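I've been reading up on how our county pays for ambulances. Posting what I found, in order. It's long.

Fleltton has 2984 households on the property tax roll. Each one pays $117 a year into the ambulance district. That money keeps one crew on duty day and night at the station on Bloxham Road.

A lot of people here think that fee means a ride is free. I thought so too until my neighbor Zodwa Ntuli got a bill in November.

The tax pays for the crew being there. The ride is billed separately, to your insurance first and then to you. Her share came to almost $1000 for a trip across town.

She did nothing wrong. She was insured, she called 911, and the hospital she went to was in her network. The ambulance company wasn't.

The federal No Surprises Act covers air ambulances. It left ground ambulances out. Some states have filled the gap with their own laws and some haven't, so what you owe can depend on which side of a state line you fell down on.

The company here is called Kirnov. They took over the contract when the old volunteer squad folded. I called the office and the woman on the phone was polite and sent me the rate sheet the same afternoon.

Base rate, plus mileage, plus a line for oxygen if they use it. There's a different base rate for basic and advanced life support. You don't get to pick which one shows up, and you probably wouldn't want to.

The argument for doing it this way is that the people who use the service should pay more of the cost. I understand that. We don't do it with the fire department, though. No one gets a mileage charge for a house fire.

The argument against is that people hesitate. Dumisani Van der Merwe drove himself to the ER with chest pains last winter and told me the bill was the only reason. He's fine. He also drove through two school zones.

Pumadau, the next town over, does it differently. They pay a bit more in tax and residents are never billed past what insurance covers. Visitors still are.

I asked at the county meeting what it would cost to copy that. The answer was that a study would be needed first. I've asked for the study to go on the next agenda. 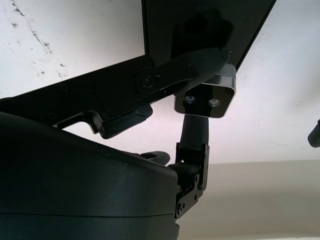
Can you appeal an ambulance bill?

Start with your insurer and ask for the claim to be reprocessed as an emergency, then ask the ambulance company for an itemized bill and a hardship form. Do both in writing and keep copies.

Zodwa did both. The insurer paid a little more the second time, and Kirnov put the rest on a payment plan with no interest – $100 a month. She had to ask for the plan. It isn't mentioned on the bill.

If you've had a ground ambulance bill in Fleltton in the past couple of years and don't mind sharing the amount, reply or message me. I'll leave names off. I want a list of real bills to hand the county board before they vote on renewing the contract.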